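Home Reviews Opinion Kit Letters Subscribe

The robot will see to your geraniums now

Opinion
5 minute read

The brochure for the Selus Bench Pair opens with the words "your home, lightly helped", and I have been turning them over for weeks the way you turn over a jar to find the date. Selus sells you two robot arms, a set of grippers, a camera for the wrist, and a subscription called Pollia that teaches the arms to do small jobs around plants. The subscription is the interesting part. The arms are yours. What they know is rented.

I should say that I like robots. I like them in the way some people like boats, which is to say I enjoy looking at other people's and reading the small ads. So when the shop on Drummond Parade began offering the Bench Pair on a 21-day trial, I put my name down before asking where in my house I keep a spare bench. I don't. The kit went on the table where we used to eat.

Setting it up took me 2 evenings, and the manual is better than it needs to be. There are real sentences in it. Whoever wrote the page on tightening the gripper bolts has clearly tightened a bolt. The page on cables was written by somebody else, possibly in a taxi, and I ended up with a loop left over that the helpline told me to "allow for". I have been allowing for it ever since.

Then you come to Pollia. It costs £7 a month for the basic tier, and the basic tier includes picking up, putting down and something called tidy-lite. Watering is in the next tier up. I rang to ask why a plant service would leave out the water, and was told, very kindly, that most customers begin with gloves.

They do, too. The first lesson is gloves and packets, and I can see the sense in it. A gardening glove never lies the same way twice, and a seed packet is flat, light and keen to slide off things. A gripper that can manage both has earned some respect. Mine picked up the glove by one finger, carried it over the table like something the cat had brought in, and set it down an inch from where it had been. The screen said "Tidied". I have had teenagers in the house and I recognised the standard.

My quarrel is with the sums. The trial deposit is £400, which you get back, and the arms cost a great deal more than that, which you don't. For the money you could pay a patient person to come in and move your gloves until one of you died. Selus knows this perfectly well. Its answer is that the arms will get better, and that you are buying the arms of two years from now at the price of today's. I have heard the same case made for wine and for a flat in a coastal town, and I notice it is always made by the seller.

Still, the rival kit from Barkis is cheaper and comes with no lessons at all, only a forum. I spent an evening on the forum. It is full of decent people asking one another whether the spring goes on the outside. Set against that, paying monthly to have somebody else know the answer starts to look like good housekeeping, and I found myself defending Pollia at dinner (we were eating on our knees) with a warmth I hadn't planned.

What I'd like is for Selus to stop selling it as help. Call it a hobby and the whole thing comes right. Model railways don't take anyone to work. Sell me the arms, sell me the lessons, put the watering in the basic tier, and take the smiling couple off the box. I would keep it then. As things stand it goes back at the end of the month, in January sleet, and I shall have to find the lid.
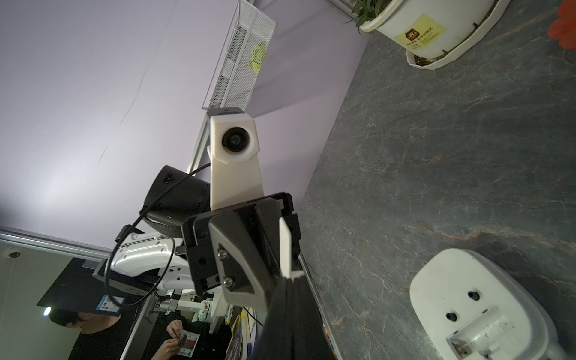
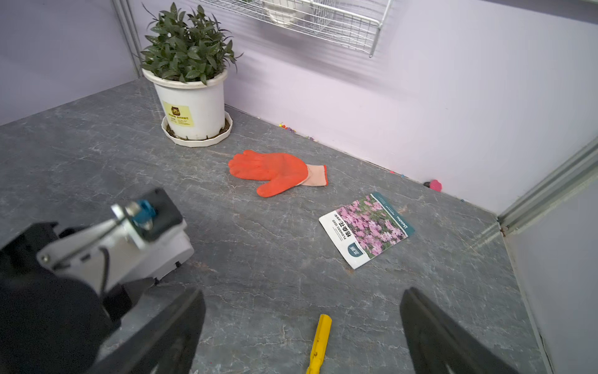

Plant work at the bench: the gripper and its camera bracket (first), and the orange glove and seed packet on the counter (second).

Related
Barkis forum kits: cheap for a reason
Should your lawnmower have an account?
What a subscription doorbell taught my mother
Letters: more on the talking kettle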